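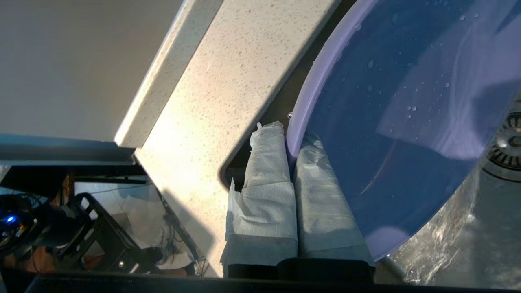
Abílio Simões wrote in to ask why we bother with written rules for wet work at all, when the arm already has a stop button and a person standing next to it. Fair point! I wrote back that the button only helps if everybody agrees on when to press it, and that's pretty much what the Skedham house rules are - an agreement, on paper, about robots and sinks.

I keep this page for the kitchens in Rilville, and I update it whenever the same thing lands in my inbox twice. Last update: Wed 11 November.

Who has to follow these rules?
Everybody who runs an arm near a tap, and that includes me. If you only review recordings you can skip the first half, but please read the part about logs.

How close can the gripper get to water?
Padded fingertips can touch a wet rim or a wet dish. The gripper body stays above the waterline, always. If you're not sure where the waterline will be once the basin gets bumped, take some water out before you start.

What do I use for padding?
Paper towel is fine for short sessions. Wrap it snug, a few layers, and make sure the fingers still close all the way. Swap it when it gets soggy or starts shedding bits into the sink. I used to let people decide for themselves what soggy meant, and then I read 133 session notes in August and changed my mind. Now it's a fresh wrap at every break, soggy or not.

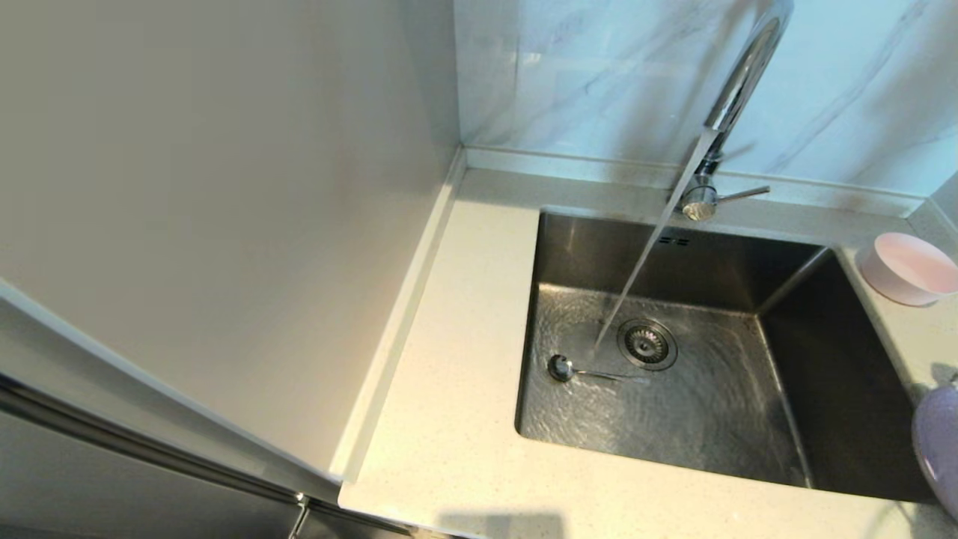
Can I leave the faucet running between tries?
Turn it off. If you're resetting for the next try, the water is off and the arm is paused, in that order. The one exception is a task that is about the running water itself, and then you stay within reach of the lever the whole time.

What about cables and power?
Keep them off the counter and behind the stand, with a drip loop before any plug. Use an outlet with ground-fault protection and push its test button before the first session of the day. Amparo Cabello has the checklist if yours has gone missing (mine goes missing a lot).

What goes in the log?
Start time, stop time, padding changes, and every stop, even the silly ones. We have 1417 entries so far and I've read more than 586 of them. A line like "paused, sleeve got wet" is perfect. I don't need a paragraph.

Do the Morov rules count here too?
They cover dry bench work, so mostly they don't clash with ours. Where they do, go with the stricter one and drop me a note so I can fix the wording.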